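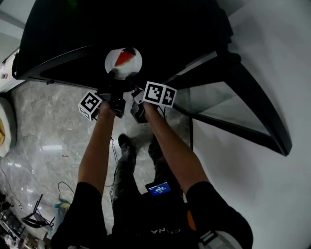
March, food trail notebook, Jellthorpe leg

Back from the first pass at the Jellthorpe market and I am less convinced than I was on the train. The claim we were sent to check (Benito's, mostly) is that the fish-and-tamarind stew sold there is a different dish from the one on the coast, and that a traveler who eats both will know it right away. I ate both inside 2 days and did not know it right away. Part of the trouble is portion. What passes for a tasting on the hill side would fit on a small round white plate like the one sitting near the front edge of that black tabletop, and I don't trust my own mouth on that little food. Note to self: order full bowls next time, pay for them, stop taking samples from people who want a good write-up.

Stalls tried, in the order I got to them:

Tawfik, by the bus stand. Open from 6:30, sold out before 10 both mornings. Sour first, then a long chili burn, thin broth. The man serving says the sourness is from a leaf that only grows up the valley. I asked to see the leaf and got a tub of paste with a supermarket lid. Might be the leaf, pounded. Might be tamarind like everyone else's. Taste says tamarind.

The nameless one behind the hardware shop. Thicker, more turmeric, fish broken up small. Best rice of the trip. Forgot to write down the price and now can't remember it.

Faltovano. White tablecloths, laminated story of the grandmother on every table. Stew was sweet. I finished it, but I wouldn't cross the road for it. Macarena liked it more than I did and wants that on record, so there it is. She thinks I mark down anything with a tablecloth. Possibly.

Bus up to the top village was 148 a seat, each way, which the guidebook has at less than half that. No sign of the "weekly smoke market" either. A woman selling eggs said there used to be one, then her sister said there never was. We walked the whole street twice and found a tire repair place and a very good fried banana. Four of those. Still thinking about them.

On the hill/coast question. Benito's list of differences from last year goes: souring agent, type of fish, whether the paste is fried before the water goes in. I could only check the third with my own eyes, and only at Tawfik, where the paste went in raw. On the coast I have seen it done both ways at stalls next door to each other. So that one's out as far as I'm concerned. Type of fish depends on what came up on the truck, and everyone I asked said so without being pushed. That leaves the souring agent, see tub of paste.

Jericho's reply to my message, copied in so it doesn't get lost: "You went in the wrong month. The leaf is a rainy season thing, they use paste or tamarind the rest of the year. Go back when it's wet." Fair point, and annoying, as it can't be tested until then. I'd also like to know why the menus don't change with the season if the dish does. Asked him. No answer yet.

Home attempt, evening. Made it from Elsie Goodall's notes with tamarind, and a second pot with the paste I bought. Paste raw in both. Honeylyn tasted them with her back to the stove and picked the wrong one as "the hill one" — then changed her mind after the rice, so I'm calling it no result. The tamarind pot was saltier too, my fault, I seasoned it twice. Do it over with the salt weighed out.

The paste on its own: green-brown, grassy, a bit like sorrel. Sour, yes, but weaker than I expected. Needed a lot of it before the pot had any edge. If a stall is using only this I'd expect a cloudier broth than any I was served. Worth looking at the color next time before I start eating.

Trekgate want 4 pages from us on "two stews, one road" and already have a map drawn with a line across it where the one dish turns into the other. I don't know where they got the line. I have asked. If it came from Benito's list then we are quoting ourselves. I'd rather write up the stalls, say what was in the bowl, and leave the line off. Macarena says they'll print the line whatever we send.

To do:
Price at the hardware shop stall
Ask Jericho what the leaf is called up there, not the coast name
More paste, the jar is nearly finished
Full bowls
Coast stalls again, mornings only, ask about paste before ordering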